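Rev. 1 mar 2010. Sustituye a la hoja anterior, tirar la vieja.

## 4. Derrames en la mesa blanca

Vale para café, té, caldo, refresco. Para aceite, ver sección 5. Para tinta o rotulador, sección 6 (alcohol, nada de agua).

La mesa es la blanca grande de la sala Honov. Las dos pequeñas de la sala Ueda llevan otro tablero y ahí no se usa el limpiador Cusunach, las deja mates.

### 4.1 Preparar antes de empezar

Tener a mano, todo en la bandeja de debajo del fregadero:

- 2 paños de algodón, uno para absorber y otro para secar. Nunca el mismo.
- Botella pulverizadora con agua tibia.
- Limpiador Cusunach, diluido. Tapón dosificador hasta la marca y completar con 200 ml de agua.
- Bolsa de basura pequeña.
- Papel de cocina, solo para los bordes y las patas.

Si falta algo, reponer del armario Idton, balda de abajo. Apuntar lo que se coge en la hoja de la puerta.

> **Nota.** El Cusunach sin diluir deja cerco en el blanco. Ya ha pasado. El cerco junto a la ventana no sale, no insistir.

### 4.2 Despejar

1. Retirar papeles, cables sueltos y todo lo que pueda mojarse. Primero lo que esté en el lado hacia el que corre el líquido.
2. Levantar los vasos que queden de pie y llevarlos al fregadero. No apilarlos con liquido dentro.
3. Vaso volcado: cogerlo por el medio, sin apretar. Los de papel se doblan enseguida y sueltan lo que quede dentro.
4. No enderezarlo de golpe. Despacio, y con la boca lejos de los papeles.
5. Vaso de papel usado, a la bolsa. No se reutiliza.

**Precaución.** Bebida recién hecha: esperar un par de minutos o usar guantes. El caldo de la máquina sale muy caliente.

### 4.3 Absorber

1. Paño doblado en cuatro. Apoyarlo encima de la mancha, sin arrastrar.
2. Presionar con la palma y levantar.
3. Dar la vuelta al paño y repetir con una cara limpia. Cuando no queden caras limpias, aclarar y escurrir bien.
4. Trabajar de fuera hacia dentro. Al revés se extiende y acaba siendo media mesa.
5. Revisar el canto del tablero. Si gotea, papel de cocina por debajo y mirar el suelo.

> **Nota.** Con refresco, pasar agua dos veces. El azúcar no se ve pero al día siguiente está pegajoso.

### 4.4 Limpiar

1. Pulverizar agua tibia sobre la zona. Poca.
2. Pasada con el paño de absorber ya aclarado, en línea recta, siempre en el mismo sentido.
3. Si queda color, Cusunach diluido sobre el paño (no sobre la mesa) y frotar flojo.
4. Aclarar con agua. Este paso se lo salta todo el mundo y luego hay velos.
5. Secar con el segundo paño.

**Precaución.** Prohibido el estropajo verde. También el lado áspero de las esponjas. El tablero se raya y la raya coge café para siempre.

### 4.5 Derrame pequeño con vaso de papel

Caso más corriente, versión corta. Vaso blanco de papel, mancha marrón al lado, el resto de la mesa casi limpio:

1. Vaso primero. Mientras esté encima de la mesa con la boca hacia abajo, no se toca la mancha.

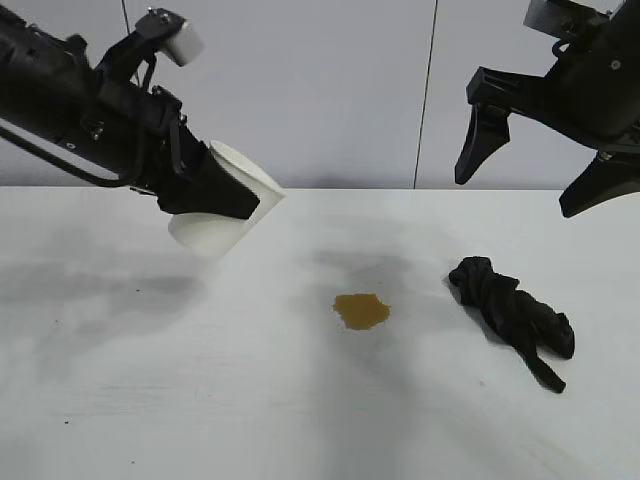
2. Vaso a la bolsa. Mirar si ha dejado marca redonda.
3. Paño doblado sobre la mancha, presionar, levantar.
4. Agua, una pasada, secar. Cusunach solo si queda sombra.
5. Marcas y roces leves del resto del tablero: se dejan para la limpieza semanal, no ponerse ahora.

### 4.6 Comprobar y recoger

1. Mirar la mesa de lado, con la luz de la ventana. De frente los velos no se aprecian.
2. Pasar la mano seca. Si se pega, volver a 4.4 paso 4.
3. Paños: aclarar, escurrir y colgar en la barra. No dejarlos hechos una bola en el fregadero, que huelen.
4. Cerrar la bolsa y bajarla si llevaba liquido.
5. Devolver la bandeja a su sitio con la botella llena.

### 4.7 Si no sale

| Lo que se ve | Qué hacer |
|---|---|
| Sombra marrón clara | Repetir 4.4 una vez más, dejar el paño húmedo encima 2 minutos |
| Velo blanquecino | Sobra limpiador. Solo agua y secar |
| Tacto pegajoso | Agua tibia, dos pasadas |
| Cerco con borde marcado | Bicarbonato en pasta, yema del dedo, aclarar |
| Tablero hinchado en el canto | No tocar. Avisar a mantenimiento, ext. 58 |

La pasta de bicarbonato se hace en el momento, con muy poca agua. No guardar la que sobre.

Repuestos de paño: se piden en agosto junto con el resto del material. Fuera de esa fecha, por la ext. 58 tambien.

Sigue en sección 5, aceite y grasa.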